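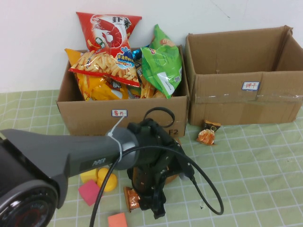

Page last updated: November

I dropped my first bag of chips a little after ten in the morning, and I took it personally. I'd been given the controls for maybe five minutes, I had a perfectly good grip on the thing (or so I thought), and then down it went, and Theda Rieger reached over and stopped the recording without a word. She must have seen that a lot.

I was in Ekcombe to spend a day at Plurneo, where people teach robot arms to do chores by doing the chores through them. The job that morning was putting snacks away. Two cardboard boxes at the back of the table, each with a little handwritten label in Chinese, one for chips and one for cookies and crackers. Chips go with the chips, everything else goes next door. My nephew could do it, and he'd eat half the inventory on the way.

The way it works is that you hold a smaller copy of the arm, called the leader, and the big one follows whatever you do. Bend the leader's elbow and the other elbow bends. Squeeze the trigger and the gripper closes. Meanwhile a program called Cidine writes down every joint angle along with what the cameras see, and each complete go at the task gets saved as one demonstration. Theda wanted 60 from me by the end of the day. I laughed, and she didn't!

What gets you is how much your hand knows that you don't. When I pick up a bag of chips at home I pinch the crimped strip at the top and never think about it. Through the leader I had no feeling in my fingertips at all, so I kept going for the fat middle of the bag, where all the air is, and it kept squirting out sideways. Go for the top edge, Theda said. Come straight down, close slowly, then lift. And once I started doing that, it was lovely — I actually hummed.
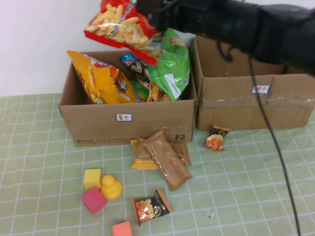

Zainab Onyeka told me over coffee that the pretty demonstrations worry her more than the ugly ones. If every recording goes smoothly, she said, the robot has never watched anyone get out of trouble, and the first time a bag slips it has no idea what to do next. She'd take a session with nine clumsy recoveries in it over one where the operator shows off. I have rarely felt so useful.

That changed how I drove in the afternoon. I'd been throwing out any try where I had to go back for a second grab, and now I was allowed to keep them so long as the snack ended up in the right box. What they do throw out is dithering. If you hover over a candy for ten seconds wondering which side to come in from, the robot learns to hover too, and Theda played me a run from an early model that did exactly that, hanging there above the table like somebody at an open fridge.

The small stuff is harder than the big stuff, by the way. A big bag forgives you, but a flat little packet hardly stands up off the cloth, and you have to bring the fingertips down almost to the table without jamming them into it.
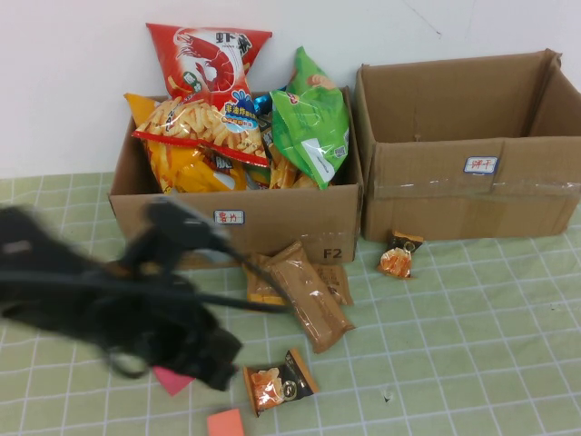 Speed was my other bad habit. By three o'clock I'd gotten cocky and was swinging the arm between grabs as if I were late for a bus, and Theda had me slow down. Fast moves smear in the camera pictures, and the model has to work from those same pictures later on. So I went back to a steady pace, a sort of carrying-soup pace, and my numbers dipped and my keepers went up.

Plurneo had nearly 500 demonstrations of this one task before I showed up, and the plan is to get to 1,000 and then train again. Akyol, the model they're running now, handles the big bags nicely. Ask it for a wrapped candy and it gets nervous. I watched it try one on its own just before I left, and it came straight down, closed slowly and lifted, and I could have sworn I recognized the style, though Zainab pointed out that none of my data was in there yet.

My final count was 41, for the record. Theda says I can come back and do the rest.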